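Unit 8: Who gets to move, and when

OK, so last time we got one arm to go where we told it. Today there are two arms bolted to the same rail, and the fun part is that neither of them has any idea the other one exists. Your planner has to know it for them. If you skipped the reading (Ogilvie, the chapter on shared workspaces), skim it tonight, because I'm going to lean on it pretty hard.

Start with the dumb version, which I love and which I still use more than I should. You keep one lock for the whole middle of the table. An arm that wants to go in asks for the lock, goes in, does its thing, comes back out and gives the lock up. The other arm folds itself up at home and waits. It's slow, sure, but you can write it in an afternoon and you can read the log afterward and know exactly what went on. My first version of this, back in 1998, was one global variable and a lot of hope.

In our code the arm states are IDLE, REQUEST, ENTER, WORK, EXIT. Write these down, the homework uses the same names. The one people mess up is EXIT. You do not release the lock when the gripper opens! You release it when the whole arm is out of the shared zone, elbow included. Jarlath Horgan lost most of a November to that bug in his project, and he was nice enough to let me tell you.
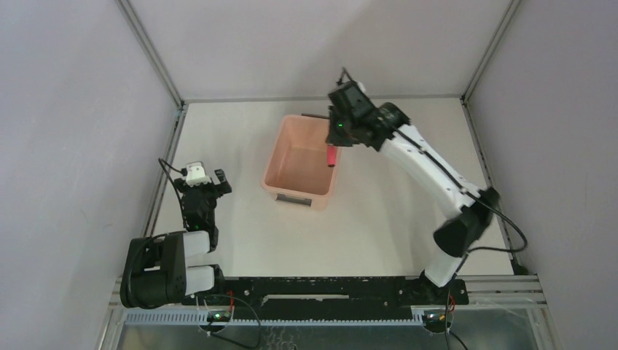 Now, "the whole arm" is doing a lot of work in that sentence. The collision checker models each link as a capsule (a cylinder with round ends), and a capsule is cheap to test against another capsule. What the checker doesn't know about is anything you didn't put in the model. Cables are the classic one. A cable loop sticks out past the link and swings wherever it likes, so pad the capsules on any link that has one. Same goes for a camera on top of a wrist. And once the gripper closes on something, that something is part of the arm until you let go – attach it to the wrist in the planning scene or the planner will happily drag it through the side of a bin.

On to drops. For a bin with an open top, don't plan to a single point over the middle. Plan to a region: anywhere inside the rim, shrunk by the size of the object, with the gripper high enough to clear the edge. Giving the planner a region means it finds a path a lot more often. On the Sirnberg log the single-point version failed to plan 149 times and the region version failed 2 times, same starts, same bin. Nadine Boutros ran those, and her script is in the course folder if you want to poke at it.

Somebody always asks about letting both arms in at once. Yes, you can! You plan them as one robot with twice the joints, or you plan one first and treat its path as a moving obstacle for the second. We'll do the second way next time, with Erkbridge's scheduler.

For homework, take the lock version, add a timeout to REQUEST, and figure out what the waiting arm should do when it fires. Hand in the log along with the code. Morag McIver has office hours at 2 if the simulator won't start.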